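Workshop notebook, Trekatis, Clunton
Entry for April, bench 2
Present: myself, Bohdana Demchenko, Baltasar Maldonado (from eleven)

08:40. Continued with the Flemesance dish task. The plan on the board was 100 good demonstrations before we close. We reached 51. I write the reasons further down, and most of them are not technical.

For colleagues who were not at the last meeting: Samonte wants the round piece put in its dish by the arm at the end of packing line three, where until now a person does it. We do not program the movement. A person does the task with the two hand tools, the cameras on the tools record it, and the model learns from this. The person for this week is Bohdana. She has packed at Samonte for 14 years and was lent to us for the mornings. It was her own wish to come, I asked her to be certain.

Set-up as yesterday. White sheet over the table, dish near the middle, round piece to the right of it and a little closer to the operator. Both tools start open and pointing inwards. Cables go down at the sides and below the hands. Bohdana asked for the cables to be longer on the left and I agree with her, the loop pushes against her wrist when she reaches over. To do.
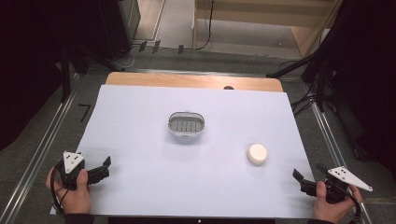
What Bohdana noticed about the task

I had written the task in one line: "pick piece, place in dish, release". She read it and said it is the sentence of someone who has never packed. I ask her to explain and I try to put her words here without improving them.

First, she does not look at the round piece when she takes it. On the line her hand knows where the tray is, and her eyes are already at the next carton. With the tools she must look at the piece, so she is slower and also her neck is tired after one hour. She said the arm will probably learn the slow way and everyone will think this is how packers work.

Second, she turns the piece a little in her fingers before she puts it down, to feel if the edge is damaged. It takes no time in her opinion. In my one line there is no place for this, and with two hard fingers it is not possible to feel anything. So the check disappears when the arm comes, and we had not written anywhere that there was a check. I looked in the Samonte specification again during the break. It is not there. The supervisor who wrote it maybe does not know it.

I consider this the most important result of the morning, more than the number of recordings.

Third, she asked who will take out the damaged ones after the arm is running. I said that a person at the end of the line will see them. She asked which person. I did not have an answer and I wrote it as an open point for the Samonte meeting.

Recording notes

09:10 to 10:20. First block. Good rhythm after the first ten minutes. The tools were started from the same position each time, and Bohdana counted down aloud in her own language, which I found helpful for cutting the files.

10:20. Stopped. The piece was gripped too high in several recordings and I marked them as not good. I told her it was the fault of the tool. She did not believe me, she thought she had done it badly. This is a thing we should handle better with people from the line. They come from a place where an error has their name on it. For us a bad recording is only a file with a different label, and we even keep it. I should say so at the start of the day and not when somebody already looks unhappy.

10:35. Second block. Less light on the bench, somebody had switched off the row of lamps near the door. I checked the camera picture from the tool with the fingers open over the sheet. The finger edges are still easy to see, and the black mark on the grey beside the sheet too, so I decided to continue and write the change in the log. Baltasar says we should want some variation in any case.

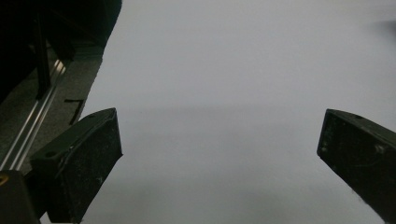

Tool camera, second block. Fingers open, only the white surface between them.

The dust on the fingers is visible in this view, also some scratches. I do not know if it matters for the model. I will clean one pair and leave one pair as it is, and we compare. Baltasar thinks it is a waste of an afternoon. We will see, it is my afternoon.

About the weight of the tools: Bohdana finds the right one heavier. I put them both on the scale and they are equal. She said then it is her shoulder, the right one, from the tape gun. I proposed that she does the right-hand movement sitting, with the elbow on a cushion. She tried it and preferred to stand. We changed to blocks of 20 minutes with a pause, and after that she did not mention it any more, but I do not take this as a proof that it is solved. People who do piece work do not complain easily.

11:00. Baltasar arrived with the numbers from the other benches. All together we have 3013 recordings of this family of tasks, all operators, good and bad. He wanted to know why our bench is slow. I showed him Bohdana's list. He read it standing, then sat down and read it a second time. Then they talked for a long time, and this is the main reason we have 51 and not the planned number. I am not sorry for it.

Conversation, shortened

Baltasar asked her what she expects to do when the arm is at the end of line three. She said they were told "higher-value tasks". In the canteen this has become a joke, when somebody is sent to fetch pallets the others say, there goes a higher-value task. She would like to be the one who sets the dishes straight before the arm and who stops it when something is wrong, but she would like this to be a written job with a grade, and not something she does in addition, with the same pay as before.

He said this is a question for Samonte and not for Trekatis. She said yes, of course, but when Trekatis goes to Samonte with the slides, who is in the room? Not the packers. He did not argue. He wrote something in his book.

My own opinion, and I write it as my own: we sell them a station with a start button, and the person who stands next to it is not in our drawing at all. In the layout there is the arm, the fence and the conveyor. When I started here I drew such layouts myself and never put a chair in.

Placing and release

After the talk we did the last block, and here I concentrated on the end of the movement. The model has to learn when to open, and how far to go back before the hand moves away. On the line Bohdana lets go with a small push of the thumb. The tools have no thumb. She tried to copy the push by moving the whole tool forward before opening, and it did move the dish on the sheet a few times. I asked her to stop with this, but now I think it was her way of making certain that the piece sits flat, so we should ask ourselves what replaces it.

The frame below I took out for the label guide. It is what I would like the labelling people to use for "piece in dish, tool open". The cream piece rests in the grey inner tray, more to the left, and one can still see the two dark slots in the free part. If the slots are not visible in a recording, please do not guess, use the label "unclear".

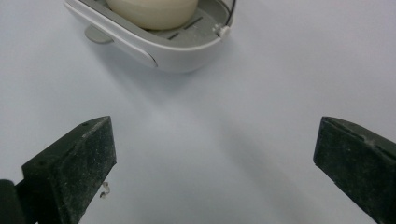

Reading time: 7 min

There is a very small curl of something pale on the white surface, near the left finger. I did not see it when I was standing there, only later on the screen. I asked Bohdana what she thinks and she said that at Samonte she would have wiped it off without noticing. So, one more thing for the list of what the hand does by itself. From tomorrow there is a dry cloth on the bench and we wipe between blocks. Please do not use the blue paper, it leaves fibres.

12:15. Finished. Files copied to the shared disk, the bad ones too. Bohdana went back for the afternoon shift. She took a print of her list with her, she would like to show it to the others on line three and ask if something is missing. I said yes without asking Baltasar and told him after. He was fine with it.

Open points

Longer cable for the left tool. Me.

Write "edge check" as a separate step in the task sheet, and ask Samonte whether they want a camera for it or a person. If a person, then which one, and where does this person stand. Baltasar, at the meeting.

Put the packers' list in the slides. Baltasar said he will do it with her name on it if she agrees. She has not answered yet and I would not push.

Decide if the dish should be fixed on the sheet or stay free. On the real line it is held by a guide, but the guide is old and has play, about two millimetres when I tried it with my hand. I prefer to leave it free.

Lamps near the door: please leave them on when bench 2 is recording, or tell me.

Add a chair to the layout drawing, and a place for the box of damaged pieces. I have started with this already, version with the chair is in the same folder under my initials. The fence has to move a little on the aisle side.

Tomorrow we continue from 08:30 with the remaining recordings, 20 minutes each block, same tools, cleaned fingers on the right one only.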